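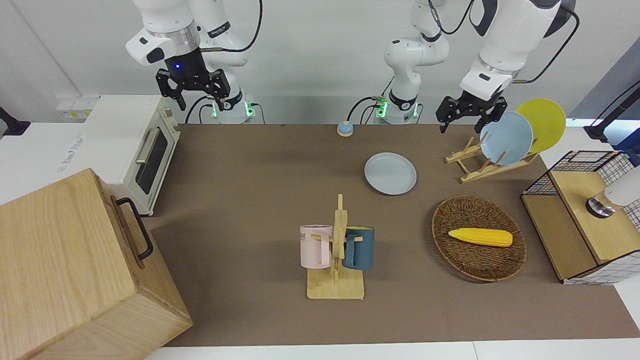
Section 2: Setting up your Kudholm sourdough starter jar

Okay, so you've got the jar, the lid and the little Dolier thermometer strip out of the box. I've set up more of these than I can remember, and I still go through the steps in this order.

1. Wash the jar and lid in warm soapy water and let them air dry. Skip the dishwasher! The seal on mine went wavy after a few runs.

2. Peel the backing off the strip and press it onto the outside of the jar, below the fill line. Hold it there while you count to 90 (I sing, the cat leaves).

3. Put the empty jar on your scale and write the weight on the bottom with a marker. Mine is 544 grams without the lid. You'll want that number every single time you feed the thing, believe me.

4. Add equal weights of flour and water and stir until there are no dry bits left. It should look like thick pancake batter. 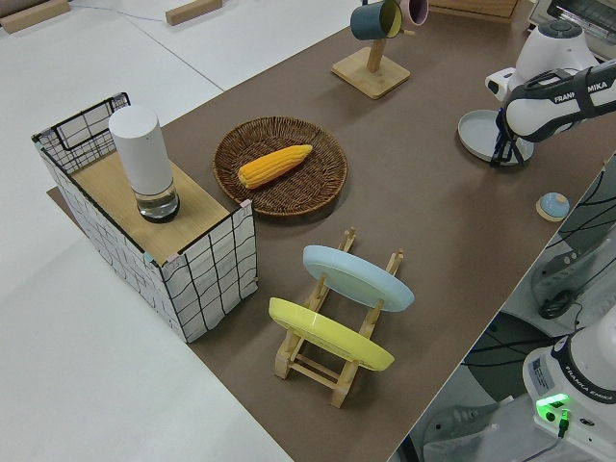

5. Set the lid on top, but don't clamp it down. The gas needs a way out.

Caution: never clamp the lid on an active starter. Leanne Holroyd did it before a long weekend and was scraping dough off her cupboard doors into September.

6. Find a spot out of direct sun and leave the jar there overnight. If your kitchen runs cold, the top of the fridge works nicely.

Note: if you have the older Midov lid (the one with two notches), it fits this jar too, just turn it until both notches line up with the handle.

7. Feed it once a day, same time if you can manage it. Evie Bainbridge does hers while the coffee brews, and I've stolen that habit from her. Feeding amounts are in Section 3.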